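Stonstead Mug Notes

A small set of notes and tables on insulated mugs with handles: how they are cleaned, how they are stored, and how they hold up on a desk. Version of 31/08/2021.
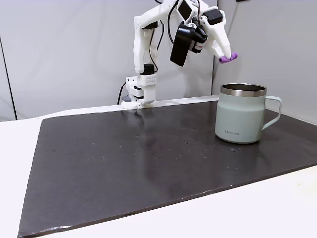
Can these mugs go in the dishwasher?
Check the bottom of the mug first. If there is no dishwasher mark, wash it by hand. A painted or coated outside tends to dull in the machine long before the steel inside shows any wear.

What is in the folder

mugs.csv has one row per mug, with color, finish, rim, handle shape and lid type.
cleaning.csv has one row per wash, with the method used and any marks left afterward.
notes.txt holds remarks that did not fit in a column.

The set covers 7 mugs and over 30 washes. Colors are written in plain words, so a pale green mug is entered as "mint" or "sage" depending on who filled in the row. Treat the two as the same color when sorting.

Columns that need explaining

finish: matte or gloss. Matte mugs show fingerprints less but pick up gray scuffs from metal sinks.
rim: "steel" when the bare metal shows at the top, "coated" when the color runs over the lip.
handle: "loop" when closed, "open" when it joins the body at one end only.
lid: blank means the mug was used without one. It does not mean the lid is missing.

Washing by hand

Use warm water, dish soap and a soft sponge. Wipe the outside and go around the rim, where coffee dries in a thin brown line. Do not leave the mug soaking in the sink. Dry it with a towel and leave it upright with the lid off.

For coffee stains inside, put in 2 teaspoons of baking soda, fill with hot water and leave overnight. Rinse well. Steel wool and bleach were not used on any mug in the set.

Storage

Mugs were kept on an open shelf, not stacked. The two stacked early on, both coated-rim mugs, got chips at the lip and are marked "chipped" in notes.txt. Turn the handles the same way if space is tight.

Known gaps

No temperatures were recorded, so the files say nothing about how long a drink stays hot. Rows 2 and 8 in cleaning.csv have no method filled in. The Kettle sheet, which covered descaling, was dropped from this version and will go in a separate folder.

Use

Free to copy and change. Please keep the name Stonstead on any copy you pass along. Corrections can be added at the end of notes.txt with the row number.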